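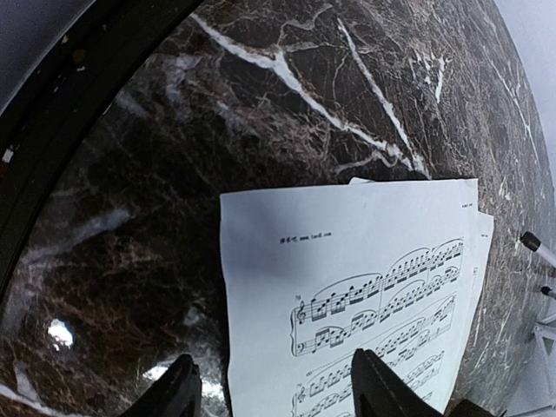

Galería: los brazos en el taller de atriles y partituras

Taller Siriwardena, preparación de material para orquestas y escuelas de música

Me llamo Dinesh Mridha y trabajo en este taller como responsable de preparación. El español no es mi primera lengua, por eso pido paciencia con mis frases. En esta página quiero enseñar un poco el puesto automatizado que usamos desde marzo, y contar qué ha cambiado para las personas que antes hacíamos todo a mano.

Nuestro trabajo es sencillo de explicar. Una orquesta o una escuela nos alquila atriles, metrónomos y partituras para una temporada, y nosotros preparamos cada juego, lo enviamos y después lo recibimos de vuelta. En la temporada alta salen casi 400 juegos al mes. Cada hoja se tiene que coger, alinear y poner en su carpeta, y cada atril se tiene que revisar.

El papel es lo más difícil. Una hoja suelta sobre una superficie lisa se resiste también a los dedos humanos, y con una pinza hay que aprender de qué lado se entra. Durante las primeras semanas estuve al lado de los brazos muchas horas, moviendo las hojas un poco a la izquierda o un poco a la derecha y apuntando los resultados en un cuaderno. Mi compañera Pestano hacía lo mismo por la tarde. De 238 intentos que apuntamos en la primera serie, 70 necesitaron nuestra ayuda. Ahora son menos, pero seguimos apuntando.

El puesto

Dos brazos blancos con pinzas negras, uno enfrente del otro, y entre ellos el tablero con dibujo de mármol. El panel perforado del atril está al fondo, con el trípode plegado hacia delante; las partituras y el metrónomo quedan a la izquierda.

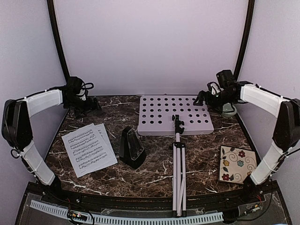 La empresa Jemier nos instaló el puesto y el programa de turnos se llama Plover. Con él, cada persona sabe por la mañana si le toca la mesa de los brazos o la mesa manual. Al principio nadie quería la primera. Había miedo de perder horas, y la dirección tardó en hablar claro sobre este tema - yo lo dije en la reunión y lo repito aquí. Después se firmó que ningún contrato se reduce por el puesto nuevo, y el ambiente mejoró.

Lo que más noto yo es en las manos y en la espalda. Antes pasaba la jornada inclinado sobre las carpetas. Ahora paso turnos de 60 minutos vigilando y luego cambio a la revisión de atriles, que sigue siendo manual. Vigilar también cansa, pero de otra manera: hay que estar atento sin tocar nada, y eso a algunos compañeros les gusta poco. Pestano prefiere todavía la mesa manual y la pide siempre que puede.

Las próximas fotos las pondré cuando empecemos con las carpetas de tapa dura.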